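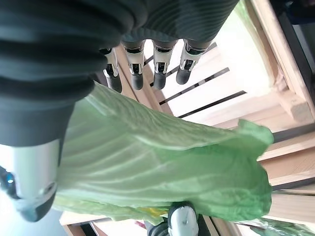 Cabbage Month at the Golliline Workshop

August 15, 2019

I promised a few of you an update on the robot back in February, and then I went very quiet, which those of you who have ever built anything with a lot of motors in it will probably understand. So get yourself a cup of coffee, as I have a good deal to tell you and I'm not known for being brief.

For anyone new, a handful of us share bench space at Golliline, over in Triltholm, and our long-running project is a two-armed machine we call Molefe. The name was Refilwe's choice. She has never explained it and by now I think we've all stopped asking. We've been teaching Molefe to handle groceries, mostly fresh vegetables, moving them between wooden crates and plastic baskets. I know how modest that sounds! When I told my sister she said her toddler could do it, and I had to admit that her toddler is a good deal further along than we are.

What's new since the last post is the hands. We'd been getting by with a plain two-jaw clamp on each wrist, and it was perfectly happy with a wooden block. Put a tomato in it and you had lunch. So over the spring Precious Nkosi and I rebuilt everything from the wrist forward, with proper jointed fingers and a thumb that comes in from the side. I did the finger linkages, and Precious did the wiring, which was much the harder job, and which she will tell you about at length if you sit next to her (please do, she's wonderful on the subject).

The sleeves took longer than they had any right to. You want something that folds when the wrist bends and doesn't creep down over the knuckles, and our first attempt did nothing but creep. The dark ribbed ones we have on now stay put. I'd still like them a touch shorter at the thumb side, but I've been told to leave well enough alone, and for once I'm listening.

Why we keep buying napa

We tried quite a few vegetables on the new hands, and napa cabbage is the one that keeps teaching us things. A whole head is heavy at the root and floppy at the top, so it swings when you lift it. A single leaf is another matter altogether — thick rib at one end, nothing but frill at the other — and if the thumb comes in on the frill you simply tear a piece off. We've had our best luck going for the rib. Ruan Zwane spent a whole evening just nudging the thumb angle a little at a time and trying again, humming to himself, and the rest of us ended up eating a great deal of slaw.

Potatoes, by comparison, are a holiday. Peppers are somewhere in between: lovely and firm, but so shiny that the fingertips want to skate right off them. Fatima roughed up one set of tips with fine sandpaper, which did help, and I'd like to try a softer coating next.

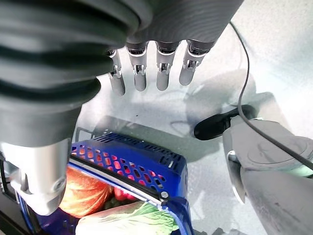 Fingers and thumb at the blue basket, with the other arm over on the right.

The basket has been its own education. It has a good stiff rim, and a rim is exactly what a fingertip likes to catch on when you come down at a slant. We changed the approach so the hand travels across first, with plenty of clearance, and only then goes down. It's slower, and it looks a little prim, like somebody lowering themselves into a cold swimming pool, but I haven't had to straighten a finger bracket in weeks.

I should say a word about cables too, seeing as two people wrote in about them. Ours run along the outside of the arms, tied down near the joints with enough slack for a full bend. I've seen tidier machines. But when a wire breaks inside a closed housing you lose your whole afternoon to screws, and I've reached an age where I would rather see the thing I have to fix.

Next up is the wrist bearing on the left side, where I can feel a bit of play that I don't care for, and then Palesa Hlongwane wants to rewrite the way the two arms take turns. Her idea is that one should hold back until the other has finished and moved clear. I think she's right, though it will mean going through all of our old motions again, and I've asked her to wait until I'm done with the bearing so we don't end up blaming each other's work. 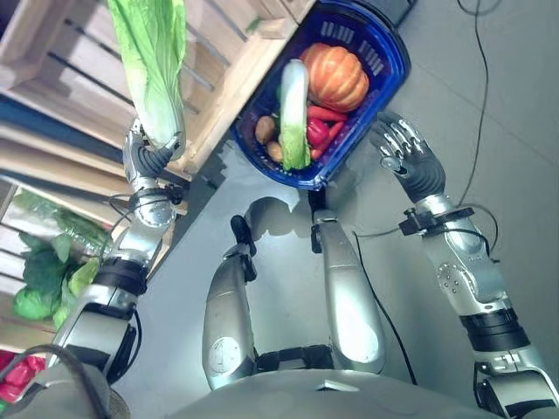 Can you build a jointed hand like this without a machine shop?

Most of ours was done at an ordinary bench with a drill press, a vise, small files and a lot of patience. The part I'd pay someone else to make is the knuckle brackets, where the pin holes have to line up or the finger will bind. Get a few spares made while you're at it, and try one finger on its own before you commit to a whole hand.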